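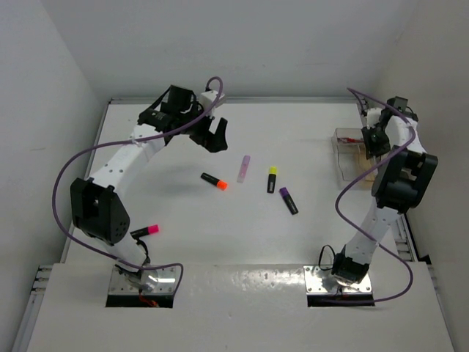 ## New cable run for the two-armed cell at Drosura

We finally got round to the cables! Anyone who's stood near our highlighter-sorting cell since March will know the old ones kept snagging at the elbow, and Annick Delaunay had got very used to resetting it (her record was nine times in one shift). So she and Pieter Verbruggen have put purple cable on both arms, with a good wide loop out to the side on the left one and a little clip to hold it to the white link.

I popped in while the highlighters were out on the table and the divided tray was at the back, and I've got to say I like the colour. Pieter wanted the loop shorter, Annick didn't, and Annick won.

The whole job took around 40 minutes an arm, plus a hunt for the right screwdriver. Next up are the gripper fingers, which Ognjen Atanasov wants to check for wear before the cell goes over to Alari's smaller pens. If you've borrowed the 2 mm hex key, he'd like it back, please!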